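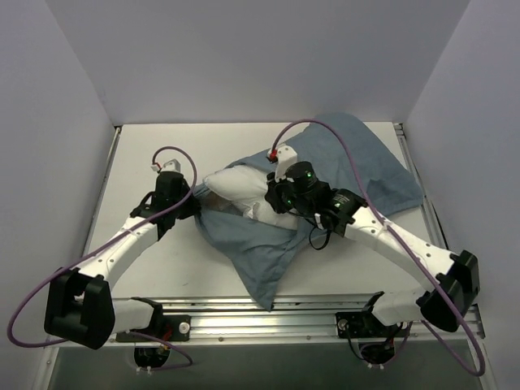 From: Amber Pearce
To: Sinmont household list
Subject: Re: [sinmont-home] Pillowcases, or why do I lose this fight every time

Hi all,

Gunnel wrote:

> OK, I give up, I'm asking. I changed all the beds this
> weekend before my sister's family came and the sheets were
> fine, the quilts were fine, and then I spent forever on the
> pillows. I hold the case open, I shove the pillow in, one
> corner goes down and the other one folds back on itself and
> I end up with a lump in the middle and an empty flap at the
> end. My mother used to do it with her chin and I have never
> got the hang of that (also it seems a bit gross for guests?)
> Is there a way that works on a table or a bed? The cases are
> the Kovent ones, 19 inches across, and I'm starting to think
> they shrank.
>
> Also does anybody iron pillowcases anymore.
>
> Gunnel Engebretsen

Gunnel, you are so not alone! I did the chin thing for years and all I got out of it was lipstick on the hem.

I do mine lying flat now. Spread the case out on the bed, or the dining table if you've cleared it, with the closed end away from you and the mouth toward you. Smooth it down so there's no fold hiding in the middle, that's where the pillow always snags on me. Then fold the pillow in half the long way, like a hot dog bun, and slide the whole bun in until it hits the far seam. Let go and it opens up by itself, mostly. Reach in and poke the two far corners of the pillow into the two far corners of the case before you do anything else. If you leave the corners until the end you'll be wrestling the whole thing from outside and that's how you get the lump.

The other way, which Kanokwan taught me when we were both doing turnovers at the Grernum guesthouse, is the inside out one. Turn the case inside out, stick your arms down in it up to the elbows, grab the two bottom corners from the inside, then grab the pillow by its two corners through the cloth and shake the case down over it. She could do a whole floor that way while I was still looking for the tag. It's great with a firm pillow. With the really puffy kind I find it grabs halfway down and then you're back to tugging one side and then the other, a few inches at a time, so I only use it on the guest room ones.

For tugging, pull on the cloth and leave the pillow alone! I used to hang on to the pillow and stuff, stuff, stuff, and it just bunched up at the mouth. Hold the edge of the case open with one hand and keep it pulled toward you, and feed the pillow in with the other one. Slow is fine.

On the shrinking, could be. Measure the pillow too though, seam to seam and not over the top of the puff. I had a pair of Kovents that I swore had shrunk and the pillows were 2 inches too big for them from the start (my fault, bought in a hurry). If it is the cases, cotton will give a little if you pull it to shape while it's still damp. Bartosz said on here back in June that he takes his out of the dryer early and hangs them by the closed end, and I've been copying him. He may want to correct me on that, I think there was something about clothespins as well.

As for ironing, no. Well, the white ones with the embroidery, at Christmas. Everything else gets folded warm and goes under the stack of towels, and by the time it comes out it's flat enough for anybody who's going to drool on it.

Oh and before I forget, I still have a pile of plain cases that don't match anything. Standard size, washed, a couple have a faded hem. Ha-neul already took the striped ones. If you want them for the spare beds, Gunnel, I can leave them on the porch any evening after 6, just holler so I don't put them out in the rain.

Does anyone have a good way with the ones that have the tuck-in flap? I can get the pillow in OK but then the flap ends up behind it and I have to take half of it out again.

Amber

--
Sinmont household list
To leave the list, send a blank message with "leave" in the subject line. Lost your password? Write to Ha-neul Min.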